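Home News Research Events Contact

Gripper Learns to Let Go, Eventually

By Finlay Niven
July
Last updated 4:10 p.m. 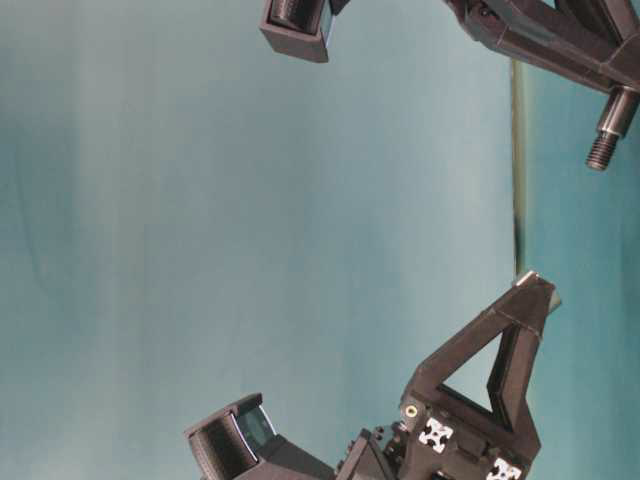 Robots have been picking things up for decades, and the robotics group at Weditz would like a little more attention paid to how they put things down. Its new method, called Jarkement, teaches a two-fingered gripper when to release an object by having it practice the last moment of a grasp over and over, with the fingers easing apart in small steps and a model guessing at each one whether the object would stay put. The hardware will win no beauty contests. Each fingertip has a glossy dark window set into it, and the lower finger is braced by a triangular truss that would look at home under a very small railroad bridge.

The group ran 3873 releases on 308 household objects, a collection that leaned heavily on mugs, for reasons the paper leaves to the reader. The older approach, which opens the fingers at a fixed speed and hopes for the best, toppled or dropped its object 321 times. Jarkement did so four times, and three of those involved the same egg cup.

"It hesitates," said Hsiu-ying Tang, who led the work. "We spent a month trying to train that out before we noticed the hesitation was the part that helped."

The hesitation does cost time. A release now takes long enough that a person waiting for a mug may start to reach for it, a situation the tests did not cover. Tang's group plans to try handovers to people next, at the Aitken lab downstairs — beginning with empty mugs.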